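Play Corner Walk-Through, Baert Street Family Room
November 26, 2022
Checked by: Kevin Mac Carthaigh
Copy to: Ans Visser

Hi all, my monthly round of the play corner is below. I've stuck to the usual list and put my comments under each line, so skip to the ones marked FIX if you're in a hurry (I know you are, Ans!).

1. Door and gate
OK. Latch catches on the first push now. I opened and shut it a bunch of times and it held.

2. Floor mats
FIX. The mat by the radiator is curling at one corner and I caught my toe on it twice. I flipped it over for now – that'll buy us a couple of weeks, but I'd like a new one before the holidays.

3. Outlet covers
OK. All in place. The one behind the bookshelf is a pain to reach, so please don't push the shelf any further back.

4. Bookshelf and wall strap
OK. Gave it a good tug and it didn't budge. The Vurkex strap we put in last spring was worth the money.

5. Toy bins
FIX. Lid hinge on the Leltis bin is cracked and there's a sharp bit on the left side, right where little fingers go. I took the lid off and put it in the back closet. The bin is fine without it.

6. Blue table
OK. Pushed down on every corner, no wobble. I ran a cloth over the top and went around the holes with a fingertip looking for rough rims, and didn't find any. Crumbs do love those holes, though, so a quick vacuum now and then would be great.

7. Wooden board
OK. I rubbed it down both ways with my bare palm, which is still the best splinter test I know. Smooth all over. Please wipe it with a damp cloth and dry it right away, and don't leave it soaking in the sink (yes, I found it there in November!).

8. Small blocks, stars and cylinders
OK, with a note. I looked at the points on the stars for chips and at the rims of the cylinders for cracks, and everything I handled was sound. They're small, so they stay with the big kids. Anything that drops into our choke tester goes up on the high shelf, same as always.

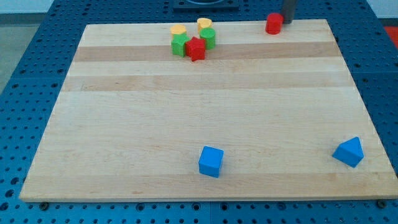
Items 7 and 8: stars and cylinders on the board, blue table underneath.

9. Cleaning spray
FIX. The Skodeo bottle was on the windowsill again. It belongs in the locked cupboard, even if you're only stepping out for a minute.

10. First aid box
OK. Bandages topped up, tweezers are back, and I threw out the old burn gel.

Still open from last time: the night light by the coat hooks. I have the bulb in my car and keep forgetting to bring it in.

Next round: same list, and Ans has the clipboard.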